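What the second pair of grippers is going to cost me

I've been putting off the budget post for weeks, mostly by reorganizing my cables (they did need it). But March is when I decide what gets bought for the bench this year, so let's do the numbers in public!

The big one is hand-held grippers. I priced a full second pair from Tralico and the quote came in at $2,012, shipping included, which made me close the laptop and go for a walk. Then I came back and looked at what I use day to day. Most of my time goes into small stuff like lifting a hairbrush by the paddle end and getting the handle into a pen cup, one gripper in each hand. You need two of them for that, and if one is out of action the whole afternoon is gone. 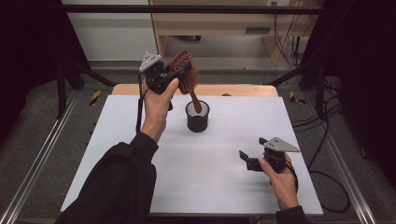

Repair or replace?

Callari sells just the jaws and the pivot parts as a kit for $642. It's a lot for what fits in a shoebox, I know, but the mounting plates and cables on mine are fine, and it's the fingers that take the beating. They get knocked against tabletops all day long. I went over mine under a lamp last night and there are scratches on the faces and little chips along the edges. Nothing that stops them working, but I'd like spares in a drawer before I need them and not after.

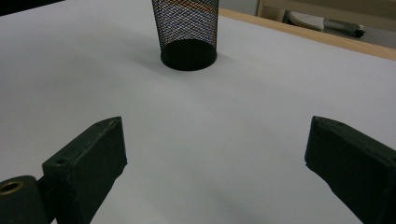
Scuffed fingers, mesh cup, white tabletop.

So the plan for now is the Callari kit, and the full pair moves to next year's list. That leaves me $500 for everything else, and everything else is a long list. I want a longer cable for the left side, because I keep running out of slack when I reach across. I want a second white board to swap in when this one gets grubby. And I've had my eye on a padded floor mat from Pledamberg, which my knees and my dropped parts would both appreciate.

Delivery on the kit is 8 weeks, by the way, so if you're thinking of ordering one, do it before you're desperate. Has anybody tried the Ruangrit jaws instead? They're cheaper, but I can't tell from the listing whether the pins are the same size. Leave me a comment if you've had a set in your hands!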